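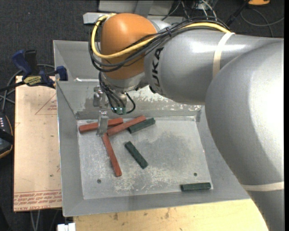 Ticket 2693, opened by Melati Menon, Stumelham office. Photo uploads to the Starura parts catalog fail with "file too large" on anything over 900 KB. The old limit was 5 MB and no one here changed it. Tested once from the browser and once from the desktop client. Same error both times. Text-only entries save fine.

Update, Heriberto Tapia: Reproduced on my account. The upload log shows the proxy rejecting the request before it reaches the catalog. Restarting the catalog service made no difference.

Update, Reinaldo Rezende: The proxy was rebuilt in October and the body size setting went back to its default. Put the old value back and reloaded at 3:40 p.m. Please retry.

Melati Menon: Works in both. There are 70 failed uploads in the queue. Do I resend them?

Reinaldo Rezende: No, they retry overnight. Leaving the ticket open until the queue clears.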